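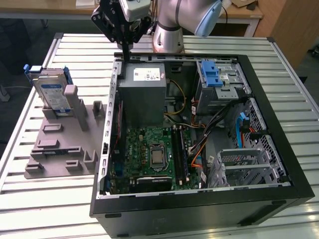

Open desktop tower on its side, with the power supply and motherboard exposed

Computer refurbishing

Computer refurbishing is the work of taking a used computer, finding out what shape it is in, fixing or replacing whatever needs it, and passing the machine along to a new owner. It sits somewhere between repair, where the computer goes back to the person who brought it in, and recycling, where it is broken down for its metals and plastics. Desktop computers have long been the favorite of people who do this work, as most of them come apart with one screwdriver and a bit of patience, and a part from one machine will often fit happily in another.

Where the machines come from

Most refurbished desktops begin life in offices and schools, which tend to buy computers in large batches and retire them the same way. A batch of 50 matching towers is a welcome thing in a workshop, since one machine with a bad board can give its memory, drive and fan to its neighbors. Computers from private homes arrive in smaller numbers and far greater variety, and they bring more surprises with them: missing screws, mismatched parts, years of pet hair, and now and then a family's whole photo collection still sitting on the drive.

Typical steps

A machine is usually looked over from the outside first, then opened and cleaned with a soft brush and compressed air. The power supply is tested early on, before any time is spent on the rest. After that come the memory, the drives and the fans. Old thermal paste between the processor and its cooler dries out over the years and is wiped away and replaced as a matter of course.

Erasing the drive is the step that former owners care about most, and quite rightly. Deleting files in the ordinary way leaves a good deal behind, so refurbishers use software that overwrites or securely erases the entire drive. A drive that can't be erased is taken out and destroyed.
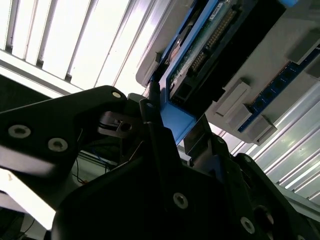

Once the hardware is in order, an operating system is installed and the computer is left running for several hours under a heavy load. Faults that stay hidden during a quick test, such as a fan that slows down as it warms or a memory module with one weak spot, have a way of showing themselves overnight. Many workshops attach a small card to the finished machine listing what was tested and what was replaced, and buyers seem to find this very reassuring.

Memory upgrades

Adding memory is probably the best-loved upgrade in the trade, being cheap, quick and easy to notice in daily use. The modules press straight down into long slots on the motherboard and are held by latches. Each has a notch along its lower edge that keeps it from going in backward, and modules of different generations have the notch in different places.

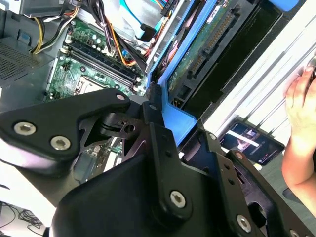

Memory slots on a desktop motherboard, with white latches at their ends

Grading and sale

There is no single grading system that everyone follows. The Kovorix scale, popular with small shops, has four grades that run from "like new" down to "for parts," and judges the looks of the case separately from the health of what is inside. Heriberto Cervantes, who ran the Bromex workshop in Godville, preferred a longer scale of seven grades and defended it cheerfully for years, though his own staff admitted to using only the middle ones. Warranties on refurbished desktops are commonly short, with six months being a usual figure among independent sellers.

Literature

Parvathi Rodrigues's handbook The Second Desk is still widely passed around among beginners, and its chapter on cleaning is especially fondly remembered. Pană's shorter guide covers much of the same ground, with more attention to drives and record keeping.

See also

Data erasure
Electronic waste
Right to repair
Thermal paste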